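Technik > Robotik > Eigenbauprojekte > Puramon

Puramon

Puramon ist ein Eigenbauprojekt für einen stationären Küchenroboter, das in der offenen Werkstatt Trotcombe entstand. Es umfasst die Steuerungssoftware, die Verkabelung, die Bodenplatte und den Greifer für einen gebraucht beschafften Gelenkarm mit sechs Achsen. Der Arm soll leichte Gegenstände auf einer Arbeitsfläche aufnehmen und an anderer Stelle ablegen. Initiator und bis heute Hauptentwickler ist Ajith Iyengar.

Geschichte

Iyengar begann im Januar 2017 mit den Arbeiten. Der Arm stammte aus einer aufgelösten Laborausstattung und wurde ohne Steuergerät und ohne Werkzeug übernommen. Die ersten Versuche fanden an einer Werkbank in Trotcombe statt, wo der Arm auf eine Stahlplatte geschraubt war. Ein Nachbau des ursprünglichen Steuergeräts wurde nach wenigen Wochen aufgegeben. An seine Stelle trat eine Steuerkarte des Kleinherstellers Pamach, die für Fräsmaschinen gedacht ist und für die Iyengar eine eigene Firmware schrieb.

Die erste öffentliche Fassung der Software erschien am 12. Mai 2018. Sie enthielt die Bewegungsplanung und eine einfache Bedienoberfläche, jedoch noch keine Ansteuerung des Greifers. Diese folgte mit Version 2, an der elf Personen aus der Werkstatt mitarbeiteten. Seit dieser Version wird das Projekt unter dem Namen Puramon geführt; zuvor hieß es in den Unterlagen schlicht »Arm 2«.

Aufbau

Der Arm steht auf einer verschraubten Bodenplatte. Für den Betrieb in einer Küche ist eine Variante mit Klemmung vorgesehen, bei der die Arbeitsplatte nicht angebohrt werden muss. Die Steuerkarte und das Netzteil sitzen in einem getrennten Gehäuse unterhalb der Arbeitshöhe. Motor- und Signalleitungen wurden in der ersten Fassung gemeinsam geführt, was zu Störungen der Winkelgeber führte. Seit der Überarbeitung verlaufen sie getrennt und sind geschirmt.

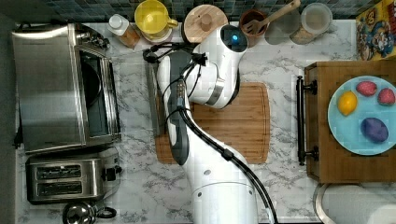
Die Leitungen zum Handgelenk zählen zu den am häufigsten geänderten Teilen von Puramon. Eine Führung im Inneren der Gelenke wurde geprüft und verworfen, da der freie Querschnitt für die verwendeten Stecker nicht ausreicht. Die schwarzen Kabel laufen deshalb außen an den weißen und grauen Armsegmenten entlang und bilden vor den Steckverbindern nahe dem Greifer eine Schlaufe. Ihre Länge muss so bemessen sein, dass das Handgelenk den vollen Drehbereich ausfahren kann. Zu lange Schlaufen bleiben an Gegenständen auf der Arbeitsfläche hängen. Die Bauanleitung empfiehlt Klettbänder als Befestigung und rät von Kabelbindern ab.

Der Greifer besitzt zwei parallel geführte Backen mit austauschbaren Auflagen aus Silikon. Die Backen werden aus Aluminium gefräst, die Vorlage dazu lieferte die Werkstatt Hrnčiar. Das Gewicht des Greifers beträgt 439 Gramm ohne Kabel. Als zulässige Last nennt die Anleitung 200 Gramm, ein Wert, der deutlich unter der Tragfähigkeit des Arms liegt und sich aus der Haltekraft der Backen ergibt.

Software

Die Software besteht aus der Firmware der Steuerkarte und einem Programm, das auf einem gewöhnlichen Rechner läuft. Positionen werden entweder von Hand angefahren und gespeichert oder als Koordinaten eingegeben. Für feste Hindernisse lassen sich Sperrbereiche anlegen, die der Arm bei der Bahnplanung umfährt. Eine Erkennung beweglicher Hindernisse ist nicht vorhanden. Der Quelltext steht unter einer freien Lizenz.

Sicherheit

Die Geschwindigkeit ist in der Grundeinstellung begrenzt. Ein Not-Halt-Taster trennt die Motoren von der Versorgung; da nur drei der Achsen über Haltebremsen verfügen, sinkt der Arm danach langsam ab. Die Anleitung schreibt vor, den Bereich unter dem Arm freizuhalten. Vom Umgang mit Messern, heißen Flüssigkeiten und eingeschalteten Herdplatten wird ausdrücklich abgeraten.

Verwandte Artikel

Gelenkarmroboter
Offene Werkstatt Trotcombe
Parallelgreifer
Pamach-Steuerkarten
Winkelgeber
Not-Halt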